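Subject: Re: butcher-block top, oil it or leave it alone?

We use cookies to remember your list settings. By continuing to read the archive you accept this. [Accept] [Manage preferences]

October 17, 2026

Hi all,

Picking up the question from the other night, because I've been through exactly this and have opinions (sorry in advance!). Quoting the part I'm answering:

> I brought home a butcher-block top from the Girness closeout and I can't decide
> what to do with it. It's going to be a sorting table, so no food prep, just bins
> and small stuff. Do I oil it, varnish it, or leave it bare? Also my bins slide
> all over the place and I end up with wrappers and odds and ends everywhere.
> What are people using? I don't want to spend more than $40 on the whole thing.

Okay, so. Oil it. I left mine bare for the first month and every damp cup left a ring, and I ended up sanding half the top on the porch in November with frozen fingers. After that I gave it 2 thin coats of the Viklund oil, let it sit overnight between coats, and wiped off whatever was still tacky in the morning. Varnish looks great until you drag something heavy over it, and then you've got a scratch you can't touch up without doing the whole top again. With oil you just rub a bit more in and carry on.

Do the underside too! I skipped it and one end of mine cupped a little over the winter. It came back once I'd oiled both faces, but I was pretty grumpy for a while there.

On the bins, I've gone back and forth. I started with the deep Waltel ones and hated them, you have to dig for everything and the small stuff sinks to the bottom. Now I like plain shallower bins, three in a row along the back, with the front of the table left for working. I don't bother with lids. Mine used to slide too, and what fixed it was a strip of that rubbery Preteo shelf liner under each one. A roll was under $20 and I've still got most of it. If you cut it a little smaller than the bin you don't even see it.

For the sorting itself, I keep wrapped things apart from loose things and leave one bin for whatever I haven't made up my mind about. That last one fills up fastest, of course. I empty it when it annoys me.

One thing I'd still like to hear about from somebody else: does anyone have a good way to get label glue off oiled wood? I've tried a plastic scraper and warm soapy water and it just smears around. I'd rather not use anything harsh and have to redo the finish in that spot.

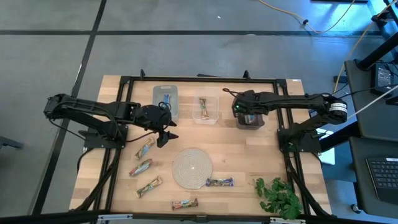

Butcher-block top with the three bins along the back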